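4.3 Checking the Fingers of the Jadix Hand-Held Gripper

Carry out this check before each session and after every 15 hours of use.

1. Release the grip and set the tool on a flat surface.
2. Inspect both fingers for cracks. Light scuffing along the edges is acceptable.
3. Tighten the hex-socket screws on the fingers and brackets in turn.

CAUTION: Do not overtighten. Stripped screws are not covered by the warranty.

4. Close the fingers slowly. The tips must meet evenly. 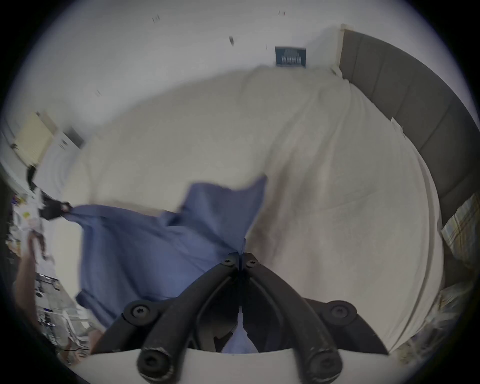 5. Pick up a soft cloth and hold it for 17 seconds. If it slips, repeat step 3.
6. Enter the result in the maintenance log.

NOTE: If the cloth slips after 3 attempts, replace both fingers as a pair. See Section 4.4.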